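Bralent disassembly cell: questions about the gripper fault

Last update: Thursday, November 28, 2024

What went wrong?
During cable removal on desktop computers, the gripper closed on a cable and did not open again when the program told it to. The arm then started its move up and pulled the computer with it. The force limit stopped the arm, but later than it should. No person was hurt.

Which cells have this problem?
Only cells with the Guro gripper and control software Meltix 13. If your cell still has the older version, you do not need to do anything now.

Why did the gripper not open?
We found two causes. The first is a pivot screw that can become loose and let one finger plate lean on the next one. The second is in the software: Meltix 13 accepted the command "open" as finished after 45 milliseconds, also when the fingers had not moved. The log shows this as code 291.

Can I continue to work with the cell?
Yes, for removing side panels and memory. Please do not run the cable program until the update is installed.

My cell shows code 291 and the arm is standing still inside a computer. What should I do?
Press the emergency stop first. Do not pull on the cable and do not push the fingers apart by hand while the arm has power. When the power lamp is off, wait 18 seconds, then use the release key on the side of the gripper. Cut the cable if it does not come free.

May a person hold the computer case while the arm is working?
Only in teaching mode, at reduced speed, and with a second person at the stop button. In automatic mode hands must stay outside the fence. Several sites asked us this, so we will write it more clearly in the manual.

When does the correction come?
The software update is planned for December. Replacement screws are sent from our Kelemen workshop without cost.

Which parts of the computer are most difficult for the gripper?
Cables that lie close to the drive bays, where the metal has bent tabs.
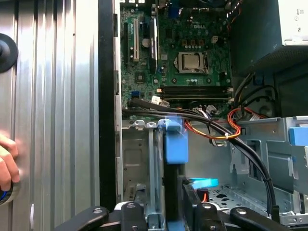
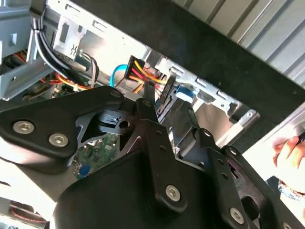
Gripper at an open desktop computer, with cables near the drive bays, both pictures.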